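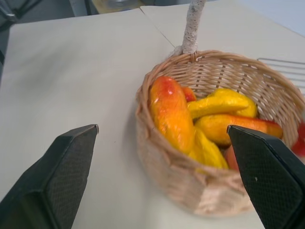

Proceedings > Short Papers > Manipulation Cells > Section 3

3.2 Finger Pad Maintenance

The Stanance cell runs one arm with a two-finger gripper and a wrist camera. The broad face of each finger is dark and carries a fine grid texture, and grip on glossy produce depends on the state of that texture. Pads were inspected every 1,000 grasps and replaced at 2,000.

Inspection was done through the wrist camera with the fingers open over the work table (Figure 3). Pale specks on the grid were treated as debris. The operator stopped the arm, wiped the pad with a dry cloth and repeated the view. If a speck remained after the second wipe, the pad was removed and checked under a lamp – in 11 cases the mark was a cut in the surface.

Figure 3. Wrist camera view of both fingers, with the right fingertip overlapping a wicker basket of artificial-looking produce.

Pads are held by four screws. Early in April one finger was refitted slightly rotated, and the squared tips no longer closed flush. We now close the gripper on a Drana gauge block after each change and repeat the camera calibration before the cell is released.

Comments

Van Leeuwen: Did you log torque on the pad screws?

Jasper Bosman: Yes, from the second pad change on. The values are in the supplement.

Van Leeuwen: Thanks, found them.

Contact | Copyright Zostix | Back to top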